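Geden Home Forum > Living Room > Upholstery and Rugs

Armrest covers keep sliding off, and is the rug part of the problem?

Posted by kakent_attic, 18 July 2025

I inherited a big beige armchair with a fine diamond quilted pattern, the kind of chair that arrives with opinions. It came with a set of damask covers for the back and arms, gold and brown, fringe, tassels, the works. I was going to put them in a drawer until a polite amount of time had passed, and then I got used to them.

The trouble is that the arm covers travel. Every evening somebody sits down, and by the end of the news one cover is on the seat and the other has gone over the side with its tassel dragging. I have tried tucking them in. I have tried asking people to sit still.
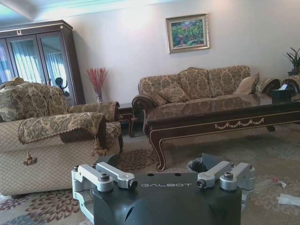

The chair with its covers on, and the wastebasket on the rug.

Second thing. The rug covers the whole floor, beige and pale gray with maroon flower medallions, and toward one side it goes a soft gray-green. My sister-in-law says that's fading and I should turn the rug before it gets worse. Turning it means moving every stick of furniture in the room, so I'd like a second opinion, preferably one that agrees with me.

I don't want to sew anything permanent to the chair. Budget is small. I already spent $488 getting it delivered from Ulby, and it isn't worth that.

tassel_apologist
Member, 953 posts

Twist pins. They look like a thumbtack that went to a corkscrew factory, and upholstery shops sell them by the card. Use 2 per arm, down on the outside where the cover hangs, and go in through the back of the cloth near the border so the fringe hides the head. Turn them in, don't push. On a quilted fabric try to land in a stitch line and the hole won't show if you change your mind later.

Before you do that, cut a piece of the rubbery mesh they sell for under rugs, a little smaller than the top of the arm, and lay it under the cover. In my house the mesh did most of the work and the pins are there for guests. Check under it now and then, as the cheap stuff can get sticky in a hot room and leave a mark. I found that out in June on a chair I liked better than yours.

Leave the tassels alone. If one starts to come loose, a couple of stitches at the top in matching thread will hold it for years. If you have a cat, I have no advice for you.

cavalcanti_road

Just take them off. My aunt had those and we were never allowed to lean on anything.

rugs_and_regrets

On the rug: lift a corner on the greenish side and look at the back. If the back has the same shift in color as the front, it was probably made or dyed that way and you can tell your sister-in-law so at a time of your choosing. If the back is a good deal stronger than the front, it's light, and she wins.

If it is light, turning won't bring anything back. It only lets the other end catch up. Once a year is plenty, and a sheer curtain on the sunny window weighs a lot less than an armchair. When you do turn it, get a helper and do one half of the room at a time, rolling as you go. Vacuum the floor while it's bare, you won't want to be back there soon.

Agree with the mesh. Wash it before you use it, mine smelled like a new shower curtain for a week.

kakent_attic

Ordered the mesh and a card of pins. Have not lifted the corner yet. The chair is on it.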